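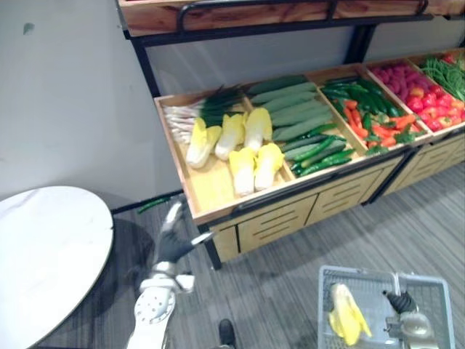 What should go next to what on a veg stand?

Things that look different from each other. I start with the biggest, palest vegetables at one end, then put something dark and skinny next door, and save the reds and oranges for further along where they can show off a bit. Two greens side by side are fine as long as the shapes don't match. A whole run of round red things together just looks like one big blob from the doorway, and people walk straight past the peppers to ask if we've got any peppers.

How do you stop the leafy stuff looking a mess?

Point it all the same way! I lay Chinese leaf (napa cabbage, if you grew up calling it that) on its side with the leafy ends together, because those yellow frilly tips are the best bit. Spring onions go in as a bunch with the green ends fanned out. If you dump them in any old how you'll have roots poking into the cabbages by lunchtime, and then somebody pulls one out and the lot comes with it.

Do I need dividers?

I'd say so, yes. Our first stand at Gitincombe was one long open tray and it drove me up the wall. Cucumbers roll. Carrots get everywhere. Edem Addo cut me a few strips of wood to drop in across the tray and I've never gone back. They don't need to be tall, just high enough to hold up the bottom layer.

Should I use real vegetables or pretend ones?

Depends what the stand is for. If you're selling, real, obviously. For a play shop, a classroom or a cookery corner where the same cabbage gets picked up 20 times a day, pretend ones will save you a fortune and a lot of wiping down. I keep a full set for practising layouts at home (my other half has stopped commenting). Mélanie Hiebert borrows them for her little ones' shop and they mostly come back.

How full should each bin be?

Fuller than you think, but stop before things slide over the front board. I build a slope – high at the back, lower at the front – so you can see what's there when you're standing over it. Cabbages will stack nicely if you nestle each one into the gap between two others. Long vegetables want to lie side by side and slant the same way.

Can I mix two vegetables in one bin?

You can, and I do it all the time. Long green chillies behind carrots is a favourite of mine, the colours are lovely together. Two sorts of cucumber work as well, the big pale ones at the back and the thin bumpy ones in front. I wouldn't mix things people might confuse at the till, though. Siamak Hassanpour once had hot and sweet peppers in together and he's still hearing about it.

Where do you put the shopping baskets?

On the floor near the stand, on the side people come in from, but never right in front where they'd have to reach over. Plastic ones, please. Wicker is gorgeous and it snags on everything. A small table nearby is handy too, somewhere to rest your bag while you choose.

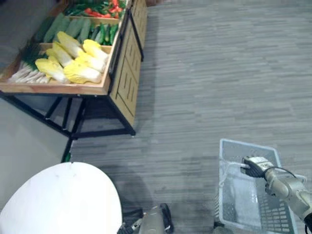
Wood or plastic for the trays?

Wood for me, every time. Pale wood makes the greens look greener and it doesn't glare under the lights. Ours sit on a black metal frame so there's no wobble. The downside is that wood stains, so line it if you're putting out anything muddy or squashy. A sheet of brown paper does the job.

How often do you redo the whole thing?

Properly, from empty, once a week. In between I just tidy as I pass, five minutes here and there. In August it was more like every day, what with the beans! Cecilia Sulemana takes everything out and starts again each morning and her stand does look better than mine, so make of that what you will.

What did it all cost?

The stand was 400 pounds second-hand, and I spent around 100 more on paint, screws and the bits of wood for the dividers. You could do it for a lot less with crates.

Can I come and have a look?

Please do, just drop me a line first so I know to put the kettle on. I'm happy to help you plan yours as well. Bring the measurements of your space and a rough list of what you want to put out, and tell me if you've got a wall behind it or if people will be walking round the back.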